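Compte rendu de visite — journée portes ouvertes du laboratoire Drenance
Projet de groupe, module Automatisation et société
Rédigé par Gleice Falcão (avec les notes d'Ademir Rezende pour la partie technique)
Visite du samedi 19 mai 2018

1. Pourquoi cette visite

Notre projet de semestre porte sur les tâches ménagères confiées à des machines. Question de départ : qu'est-ce qui bloque, concrètement, entre le robot d'usine (qui marche) et le robot de cuisine (qu'on attend toujours) ? On avait déjà la biblio, trois articles et un chapitre de manuel, mais rien vu de nos yeux. Drenance ouvrait ses portes un samedi, inscription gratuite, on y est allés à deux. Le reste du groupe avait partiel le lundi.

Arrivée en retard, correspondance ratée. On a donc manqué le mot d'accueil et le début de la première présentation. Ce qui suit vient de nos notes, du dépliant distribué à l'entrée et des réponses qu'on a eues sur place.

2. Le lieu, l'organisation

Trois ateliers en parallèle, on tourne par petits groupes :
— atelier A, tri de pièces sur convoyeur (cellule Vullent)
— atelier B, chariots autonomes dans le couloir
— atelier C, bras et main à plusieurs doigts, coin cuisine

Plus une salle avec des posters, vue en vitesse entre B et C. Le programme prévoyait aussi un échange avec les doctorants en fin d'après-midi, on est restés pour ça et c'était de loin le plus utile. À refaire, il faudrait commencer par là.

3. Atelier A — la cellule de tri

Cellule fermée, vitrée, un bras industriel classique avec ventouse. Les pièces arrivent en vrac sur le tapis, une caméra au-dessus, le bras prend et range dans des bacs. Cadence affichée sur l'écran : 1280 pièces à l'heure en réglage normal. L'animateur a poussé à 1548 pour nous montrer, et là on a vu les premiers ratés — une pièce couchée sur la tranche, la ventouse qui accroche mal, la pièce tombe entre deux bacs. Arrêt de la cellule, il ouvre, il ramasse, il relance. Deux minutes en tout.

Ce qu'on retient : tout est fait pour que rien ne varie. Même éclairage, même hauteur de tapis, mêmes pièces. Ademir a demandé ce qui se passait si on changeait de pièce. Réponse : une demi-journée de réglages si elle ressemble aux autres, plusieurs jours sinon. Le logiciel de vision s'appelle Jostuvis, développé en interne, on n'a pas pu voir l'interface (dommage, c'était une des questions de la grille).

Grille d'observation, atelier A :
Environnement : fixe, fermé
Objets : connus à l'avance
Prise : ventouse, un seul point de contact
Erreur : arrêt complet, intervention humaine
Public : derrière la vitre

4. Atelier B — les chariots

Plus court. Deux chariots bas qui font la navette dans le couloir avec des caisses dessus. Ils contournent les gens, s'arrêtent si on se met devant. Les enfants ont passé leur temps à se mettre devant, donc on n'a presque pas vu de trajet complet. L'un des deux s'est bloqué devant une porte battante, il attendait qu'elle arrête de bouger et quelqu'un passait sans arrêt.

Pas grand chose pour notre sujet, sauf un point : la personne qui présentait a dit que le plus long dans le projet avait été la vitesse. Techniquement le chariot peut aller bien plus vite, mais les gens n'aimaient pas. Ils ont baissé jusqu'à ce que le personnel arrête de se plaindre. À mettre dans notre partie « acceptation », avec l'enquête de l'an dernier.

5. Salle des posters

Noté trois choses, pas eu le temps pour plus :
— un poster sur la fatigue des câbles dans les bras articulés (on n'y aurait jamais pensé, apparement c'est une cause de panne très fréquente)
— un poster du groupe Sales sur la prise d'objets transparents, verre et plastique, mal vus par les capteurs de profondeur
— un poster avec les chiffres de la base d'essais du labo : 1859 essais de prise enregistrés, dont 422 classés en échec

On a demandé comment un échec était défini. Objet lâché, objet pas saisi, ou objet saisi mais posé ailleurs que prévu. Ça fait un peu moins d'un quart d'échecs. Attention, ce sont des essais de recherche, avec des objets choisis parce qu'ils posent problème, donc à ne pas comparer directement avec l'atelier A. On le précise parce qu'on a failli le faire dans la première version du rapport.

6. Atelier C — le coin cuisine

C'est pour ça qu'on venait. Pas de cage, pas de vitre entre le bras et nous, juste la consigne de rester en retrait. L'exercice porte sur la vaisselle : une tasse, un évier, un égouttoir.

Vu de loin ça a l'air bête. En réalité il y a plein de sous-problèmes dans ce geste, on les a listés avec la doctorante :

a) La forme. Une tasse c'est creux, la paroi est mince, on peut la prendre par le bord, par le côté, par l'anse s'il y en a une. Chaque choix décide de ce qu'on pourra faire ensuite. Si la main tient tout le haut, comment retourner la tasse sans changer de prise ?

b) La force. Trop peu, ça glisse. Trop, on casse ou on éjecte l'objet. Avec plusieurs doigts il faut répartir et chaque doigt peut pousser contre les autres.

c) L'appui. L'égouttoir, ce sont des tiges avec du vide entre. La surface sur laquelle on pose n'est pas une surface. Le robot doit savoir où ça tient.

d) Le décor. Robinet haut, bords, reflets de l'inox. Le bras doit passer sans rien toucher, et les reflets gênent la vision (on retrouve le poster sur les objets transparents).
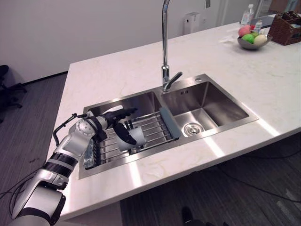
Pour la comparaison avec l'atelier A, on a repris la même grille :

Environnement : ouvert, ressemble à une vraie cuisine
Objets : variés, pas tous connus
Prise : plusieurs doigts, plusieurs contacts
Erreur : on reprend la main et on recommence, pas d'arrêt général
Public : dans la même pièce

Presque toutes les lignes s'inversent. C'est le résultat principal de la visite pour nous et ça donne le plan de la partie 2 du mémoire.

7. Échange avec les doctorants

Notes en vrac, pas eu le temps de remettre en ordre.

Pourquoi une main et pas une pince ? Pince = plus simple, plus solide, moins chère, suffit pour la plupart des objets. La main sert quand il faut réorienter l'objet une fois saisi, ou utiliser des choses faites pour les humains. Ils ne sont pas tous d'accord entre eux là-dessus, discussion assez vive, un des deux pense qu'une bonne pince et un poignet souple feraient aussi bien.

Combien de temps avant d'en avoir un chez soi ? Refus de donner une date. On a insisté, refus poli.

Le plus difficile au quotidien ? Le calibrage. Remonter, recalibrer, redémarrer. Les câbles aussi.

Et l'eau ? Bonne question d'une dame du groupe, on n'y avait pas pensé. Il faut protéger la main, les gants changent le contact et donc les réglages de force sont à refaire.

Est-ce qu'un lave-vaisselle ne règle pas déjà le problème ? Rires. Puis réponse sérieuse : il faut encore le remplir et le vider, et c'est justement la partie manipulation.

8. Limites de notre travail

Une seule visite, une seule journée, et une journée de démonstration en plus : on montre ce qui marche à peu près. On n'a rien chronométré dans l'atelier C, on aurait dû, Ademir avait l'appli sur son téléphone. Pas d'accès au logiciel. Un seul échange avec des gens qui travaillent dessus, et ils aiment leur sujet, donc biais.

Les chiffres cités viennent de l'écran de la cellule et du poster, pas de mesures à nous.

9. Suite

— Gleice : rédiger la partie 2 à partir des deux grilles
— Ademir : chercher deux sources sur la prise d'objets transparents, et une sur les gants si ça existe
— écrire à Drenance pour demander une copie du poster des essais (contact sur le dépliant)
— voir si une deuxième visite est possible en août, hors portes ouvertes, pour regarder une séance de travail normale avec un chronomètre cette fois
— relire les fautes avant le rendu, là c'est la version brute

Annexe 1 : dépliant scanné (à joindre)
Annexe 2 : les deux grilles au propre, format tableau
Annexe 3 : questions préparées avant la visite, avec celles restées sans réponse surlignées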